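Landberg Lab Opens Its Doors for Robot Kitchen Demo

Almost 300 people came through the Landberg robotics lab in November for an open day built around one job: teaching a robot arm its way around a kitchen counter. The doors opened at 10 a.m. and the last group left after 4 p.m.

The lab does much of its early work in simulation, and that was what most visitors came to see. On a large screen in the main hall, staff ran a program called Cloris, which puts a virtual arm in front of a virtual counter and gives it household items to deal with. Visitors could pick a task from a short menu and follow the run from start to finish.
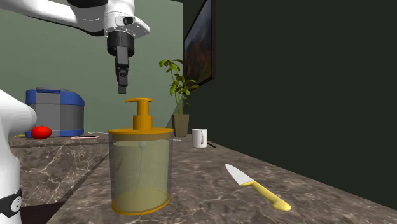 A simulated counter in Cloris, with the gripper above a pump dispenser.

Aidan Carroll, who led the tours, said the team had put together 1,124 kitchen layouts so far. Walls, countertops and the items on them change from one layout to the next.

"A pump bottle is a good test," Carroll told one group. "You have to come in over the top and push straight down. If you're off to the side, it tips over."

Visitors also heard a short talk on Zenard, the lab's next project, which will move some of the same tasks to a real arm in the Symonenko building across the street. Carroll said that work should take 2 years — longer if the new floor is delayed.

Tours ran in groups and lasted 45 minutes. The lab plans to hold another open day in the spring, with sign-up through the Landberg front desk.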